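Velon Stone Trinket Bowl with Stand
Item 3522

I've wanted a proper stone bowl in the shop for ages, one that doesn't look like an ashtray, and this is the one I finally said yes to. It's carved by Fiachra Mac Giolla in his workshop at Nonstead, from a soft gray-green soapstone with darker veins running through it. The veins fall wherever they like, so yours will be its own bowl and won't match the photos on anybody else's order. I rather love that!

The bowl is 4 inches across the rim and sits on a turned brass ring that lifts it clear of the shelf. You can take it off the ring and use it flat, but I think it looks a bit lost that way. Rings, cufflinks, spare keys, the earring whose partner went missing in December – they all seem to end up in mine. 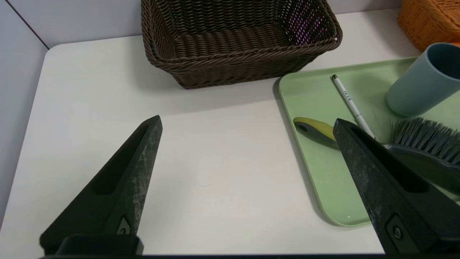 The Velon comes with a choice of 2 finishes, waxed or plain. Waxed brings the green right up and makes the veins much darker, and it's the one I keep on my own dresser. Plain is paler and chalkier, and it will pick up marks from your fingers over the years (some people like that, my sister can't stand it). If you're wondering about the plain one next to other things, think of the light mint green of that plastic tray with the white pencil on it, then add a good deal of gray and you'll be close. Waxed is nowhere near that, it's more like the underside of an old bottle.

Looking after it is easy. Wipe it with a dry cloth. If it gets sticky, use warm water and a drop of dish soap, then dry it straight away, and don't put it in the dishwasher, please! The brass will dull over time. I leave mine alone, but any ordinary brass polish will bring it back – take the bowl off first so you don't get polish on the stone.
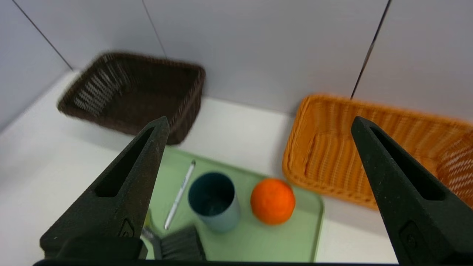

Lots of you ask what goes with it. The Ritton egg is carved from the same stone and looks very handsome beside the bowl on a mantel, and the Farahani box has the same brass on its hinges. I'd keep to one strong color behind them, though. A brown basket and an orange one side by side look cheerful together, but put a quiet stone bowl between a pair like that and I think your eye would go straight past it. Against a plain wall or a dark wood shelf it gets noticed.

Gift wrapping is free on this one. Aisling Ní Mhurchú does ours, and she uses a thick cream paper and a cotton ribbon that you can iron and use again. If you'd like a card, type your message in the notes box at checkout and she'll write it out by hand. Keep it fairly short – the cards are small and her handwriting isn't. 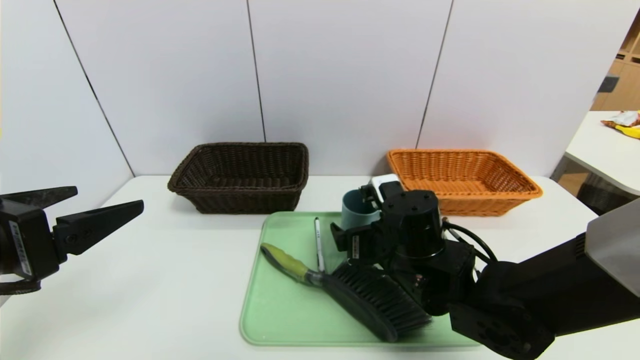 She can also wrap the bowl and the Ritton egg together in one box if you order them at the same time, just say so in the notes. Stone is heavy for its size, so the pair goes out by courier and you'll need to be in to sign for it. The bowl by itself goes by regular mail.

Engraving: up to 2 initials on the brass ring, plain capitals only. Engraved bowls can't be returned unless they arrive damaged.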